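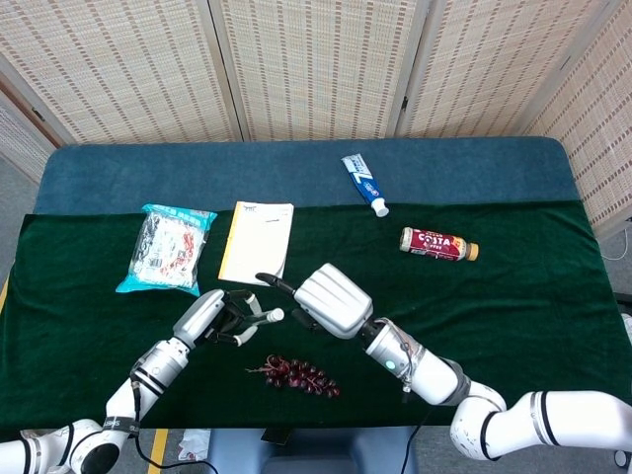 3. Materials and Methods

3.1 Setting and sample

The study was carried out in two residential districts, Gorolero and Plumel, which were chosen for their similar housing stock and different levels of household turnover. Both districts consist mainly of small rental apartments in which a single main room serves for eating, sleeping, and paid work. Households were recruited through letters sent to 300 addresses. Of those that replied, 31 met the entry conditions: at least two adult residents, one main room used for more than one purpose, and a movable partition already in regular use. Households that had put up a fixed wall during the past year were left out.

We use the term "movable partition" for any object that stands or hangs without being fastened to the floor and that residents use to divide a room. Folding screens were the most common type in the sample. Curtains, open shelving, and wardrobes turned sideways were also accepted. A folding screen such as the one in Figure 1, with hinged panels of woven material, can be set straight, bent at one end, or closed flat against a wall, and residents treated these positions as distinct settings with distinct meanings.

Figure 1. Folding screen with woven, bamboo-like panels, standing behind a table with cloth coverings.

3.2 Room diaries

Each household kept a room diary for 35 days. The diary was a printed booklet with one page per day and a simplified floor plan of the main room, drawn by the research team at the first visit. Residents marked the position of the partition on the plan whenever it was moved and wrote a short note on who had moved it and what for. Entries could be made by any adult in the household. Children's entries were kept when an adult had signed them but were coded separately.

The diary format follows Babić in treating the partition, and not the room, as the unit of record. This choice has a cost. Changes in the use of a room that did not involve the partition, such as folding away a bed, were recorded unevenly, and we do not report on them here. Earlier work in the Hestus housing survey took the opposite course and asked residents to log every activity in the room by the hour; response rates in that survey fell sharply after the first week.

3.3 Interviews

Two interviews were held with each household, one before the diary period and one after it. The first covered the history of the partition: how it was acquired, where it had stood in previous homes, and whether the residents agreed about where it belonged. The second was built on the diary itself. Residents were shown their own floor plans in order and asked to comment on any day they wished. Most began with a day on which guests had come - an event that in many homes led to the partition being moved more than once before evening.

All interviews were conducted by Cadi Eynon in the main room of the home, with the partition left as the residents had placed it. Interviews were recorded, transcribed, and returned to the household for correction.

3.4 Coding

Diary notes were sorted under four headings: sleep, work, display, and concealment. A note could carry more than one heading. The boundary between display and concealment proved difficult, as a screen put up to hide laundry was often described in the same sentence as making the room look finished. Where the two coders disagreed, the note was given both headings and marked for review. Position was coded from the floor plans alone, without reference to the notes, so that the two sets of data could be compared in Section 4.

Weather, heating, and daylight were not measured. Several residents mentioned drafts as a motive for moving a screen in December, and these remarks are treated as interview material only.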